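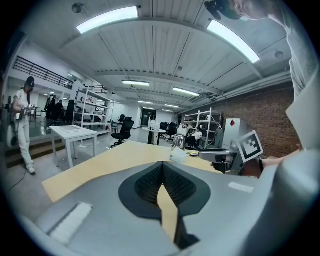 Home | Tables | Shelving | Storage | Contact

The Sillia Work Table

I've been building tables under the Brisana name for a while now, and the Sillia is the one I keep going back to in my own shop. It's a plain table with a flat, light yellow wooden top – no drawers, no cup holders, no hole in the corner for cords. You pull up to it, spread your stuff out and get to work!

The top gets two coats of a clear Grarkard finish, which keeps the grain pale and wipes down with a damp cloth (I've dripped plenty of coffee on mine). Please don't use anything scratchy on it. If you do get a mark, a light sanding and a dab of finish will take care of it.

People ask me if it's strong enough for a real workroom. I rate it for 376 pounds spread across the top, so a vise or a sewing machine is fine. I wouldn't stand on it, though my nephew has.

It ships flat in one box that weighs almost 100 pounds, so grab a friend for the stairs. The legs bolt on with the wrench in the bag, and you'll want to do that upside down on a blanket. Go around once by hand before you tighten anything, or the last leg will fight you.

Want it next to a shelf unit or a second bench? The Sillia is 33 inches high, same as our Ansah side table, and the two line up nicely. Leg pads are included. Extra pads are $2 each, just add them to your order.

Contact Brisana | © 2018 Brisana | Back to top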